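Tedalton shoe rule gets a second look, and a lot of doubt

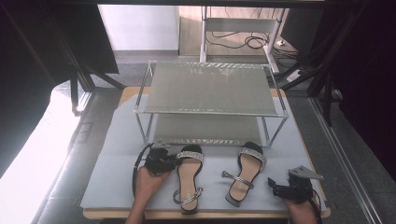
Renters in the Tedalton apartments on the north side have been told to clear their shoes out of the shared hallways by the end of November or pay for the trouble. The notice went under doors last month from Juhl, the company that runs the three buildings, and it calls footwear left outside an apartment "a hazard and a nuisance." It does not say who has been hurt. The ban covers boots, sneakers, strollers with muddy wheels, umbrella stands and any rack, down to the light two-shelf kind with a metal frame and mesh panels that would barely hold a family's summer shoes. A pair of black sandals with rhinestones on the strap, left by the door overnight, would count as a first offense.

Juhl says the hallways have to stay open in case of fire. That is a fair point as far as it goes, and few tenants would argue with it. But the same hallways have held the company's own paint cans and a rolled carpet since spring, and a request to have them moved was answered with a form letter. Asked about the carpet, the company's office said it was "scheduled."

The money is where the plan starts to look odd. Tenants get two warnings, and after that a charge goes on the rent bill. The notice gives no amount. It does say that renters can avoid any trouble by signing up for a storage locker in the basement, run by an outfit called Jivila, which charges by the month. Juhl says it has no stake in Jivila. It has not said how Jivila came to be the only locker company in the building, or whether anyone else was asked to bid.

There is also the matter of how the rule was made. The lease most tenants signed says changes to house rules need 30 days' notice and a chance to comment. Juhl says a survey last winter took care of the second part. The survey, a copy of which is still taped up in one laundry room, asked people to rate how clean the halls were. It did not mention shoes, and it did not mention fees. The company says most of those who answered wanted cleaner floors, which is hard to argue with and tells you very little.

A similar rule was tried at Ikora, a larger complex across the river with about 2000 residents. The managers there called it a success after the first season. They have not put out any numbers on falls, fire inspections or complaints, before or after, and a walk through the main building one evening last week found boots outside plenty of doors. An employee at the front desk said the rule was still on the books and that the charges had been "paused."

The city's housing office says it has no rule of its own on shoes in hallways and that the question comes down to what is in the lease. Fire inspectors look for blocked exits and can order anything moved, and they can do that without a new house rule.

Juhl says it will hold an open meeting in the Tedalton lobby before the charges start. No date has been set, and the company would not say whether the rule could still be changed. Locker sign-ups are already open.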